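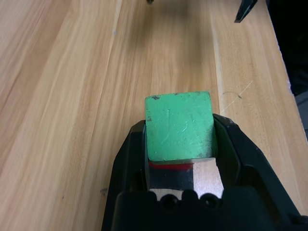 Produkte > Holzteile > Farbwürfel > Würfelsatz Su
Suchbegriff oder Artikelnummer eingeben Suchen
Zuletzt aktualisiert: 3. März 2021

Tradska Würfelsatz Su, dreifarbig, mit Ablagefeld
Artikelnummer 419

Satz aus drei lackierten Holzwürfeln in Rot, Gelb und Grün sowie einem quadratischen Ablagefeld in Schwarz. Vorgesehen für Stapel-, Sortier- und Ablageübungen auf ebenen Tischflächen. Alle Würfel eines Satzes werden aus derselben Leiste geschnitten und haben dadurch gleiche Kantenlänge. Die Kanten sind gebrochen, die Flächen vor dem Lackieren geschliffen.

Lieferumfang
Würfel rot
Würfel gelb
Würfel grün
Ablagefeld schwarz, flach
Stoffbeutel mit Kordelzug

Werkstoff und Oberfläche
Massivholz, deckend lackiert, je Würfel eine Farbe. Der Auftrag erfolgt in 2 Schichten mit Zwischenschliff. Leichte Streifen im Lack und Unterschiede in der Deckung sind fertigungsbedingt und kein Mangel. An Kanten und Ecken nutzt sich der Lack bei häufigem Greifen zuerst ab; dort können kleine Ausbrüche und dunkle Stellen entstehen. Auf die Standfestigkeit hat das keinen Einfluss, solange die Auflageflächen eben bleiben.

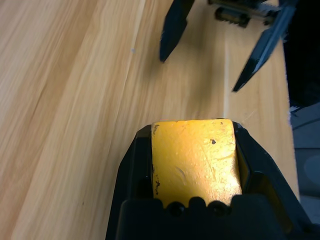 Die Unterlage soll eben, sauber und nicht klebrig sein. Geeignet sind Holztische mit glatter Oberfläche. Auf hellem Holz heben sich alle drei Farben und das Ablagefeld deutlich ab. Bei stark gemaserten Platten empfiehlt sich diffuses Licht, da Glanzstellen den gelben Würfel heller erscheinen lassen können. Krümel und Lackreste vor dem Stapeln abwischen.

Verwendung
Das Ablagefeld wird flach auf den Tisch gelegt und markiert die Zielposition. Es ist nicht selbstklebend und lässt sich beliebig versetzen. Übliche Aufgaben sind der Turm mit Rot unten, Grün in der Mitte und Gelb oben, der Abbau des Turms und das Auslegen der Würfel mit Abstand.
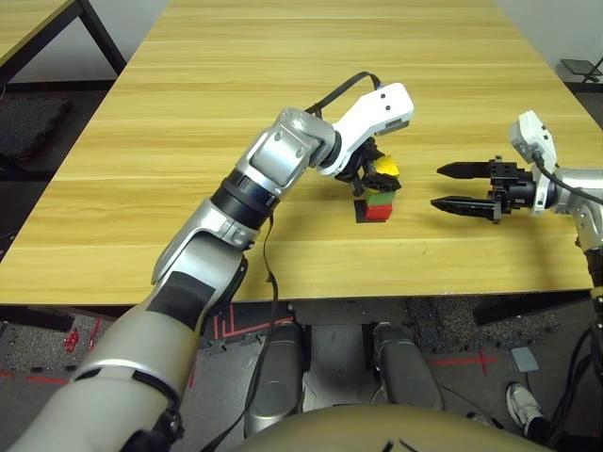
Jeder Würfel ist mittig über dem darunterliegenden anzusetzen und erst loszulassen, wenn er vollflächig aufliegt. Ein Versatz des untersten Würfels zum Ablagefeld ist zulässig – die Dicke des Feldes ist jedoch zu beachten, wenn der Würfel nur teilweise darauf steht. Für hohe Türme wird der Ergänzungssatz, Artikelnummer 317, angeboten. Er enthält dieselben Farben ohne Ablagefeld und ist mit dem Satz Su kombinierbar.

Pflege und Lagerung
Mit leicht feuchtem Tuch abwischen, sofort trocknen. Keine Lösemittel, keine Scheuermittel, nicht tauchen. Trocken und ohne direkte Sonneneinstrahlung lagern. Ablagefeld liegend aufbewahren. 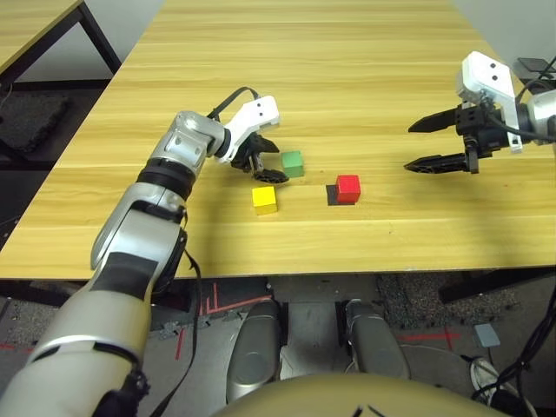

Ersatzteile
Würfel sind einzeln in jeder Farbe lieferbar, das Ablagefeld ebenfalls. Farbabweichungen zwischen Ersatzteil und älterem Satz sind möglich. Bei Bestellung bitte Farbe und Artikelnummer des Satzes angeben.

Bezug
Lager Candville, Abgabe satzweise. Bestellungen über mehr als 100 Sätze werden ab Werk Lemitcombe ausgeliefert. Technische Rückfragen: Po-yen Yeh, Holzteile.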